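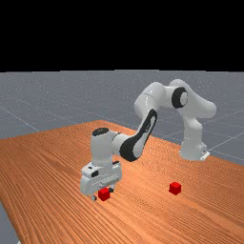

I bought the Venby dining table in January to replace one that had wobbled since the day we put it together. It has a solid wood top and an oiled finish, and it comes in one size for six people. We have eaten at it, worked at it and done homework at it every day since, so this review is about daily use more than first impressions.

I ordered through Sindale, a furniture store near us that carries the whole Venby line. The other table I looked at was the Godinho, which is heavier, has a drawer at one end and takes 18 weeks to arrive. The Venby was in stock. Delivery cost extra, and the driver brought it only as far as the front door. If you live upstairs, ask about that before you pay.

Assembly is easy with two people and a bad idea with one. The top goes face down on a blanket, the legs bolt into metal plates, and then you turn the whole thing over. The bolts were all there. The wrench in the box is too short to get a good grip on, so I used my own. One leg had to be backed off and tightened again before the table sat level. Each foot has an adjuster, and on our old floor I needed three of the four.
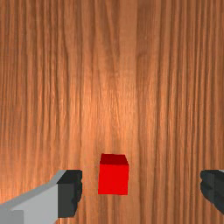
Lighting matters more with an oiled top than I expected when I picked it out in the store. Sindale has soft ceiling lights everywhere, and under those the wood looks the same from one end to the other. At home we have one lamp hanging low. On a warm orange-brown wood like the one shown, a light that falls mostly in one place turns that part pale and leaves the sides looking a good deal darker, and the grain seems stronger out there too. Guests have asked if the middle of our table is worn. It's the lamp. If this bothers you, hang the light higher or look at a satin lacquer.

The finish has held up fairly well. Water wiped up within a few minutes leaves nothing. A glass of red wine left overnight did leave a ring, and a hot dish put down without a mat left a cloudy spot that faded over a couple of weeks but never went away fully. Pencil marks come off with a damp cloth. Ballpoint doesn't.

Venby tells you to oil the top twice in the first year. The small tin that comes with the table covers it once. I rubbed the wine ring down with a 300 grit pad, going with the grain, then oiled the whole top so the patch wouldn't show. It took an evening, plus a night with the windows open for the smell. The ring is gone unless you know where to look.

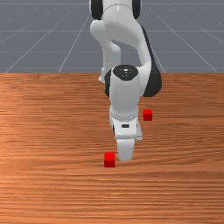
The second tin I had to buy, and Sindale didn't have it. I found it at Drillside, the hardware store, where Zsolt Szűcs at the finishing counter told me to put on less than I thought I needed and wipe off the extra after ten minutes. The first time I had followed the leaflet, which says thirty, and the surface stayed tacky until the next afternoon. Ten minutes worked much better. I'd like to see Venby change the leaflet.

Comfort is good. The frame under the top is shallow, so there is room for my knees even with my legs crossed, and the corner legs stay out of the way of the chairs. The edge is slightly rounded and doesn't dig into your arms when you're typing. Chairs with high arms won't slide under. Ours miss by less than an inch, and I wish I had measured.

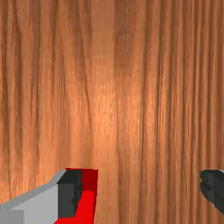

The bolts need checking now and then. Ours loosened a little in spring when the heating went off – you could feel it if you leaned on a corner – and a quarter turn on each one fixed it. I have heard no creaking since. The top has stayed flat, and there are no cracks at the ends, which was my worry with solid wood in a room that gets as dry as ours does in winter.

The price list at Sindale has the Godinho at 3,000 dollars and the Venby well under that. For the difference I can live without a drawer. I would buy the Venby again for this room, with a second tin of oil in the same order. For a family with very small children I would go with a lacquered top, or keep a cloth on this one.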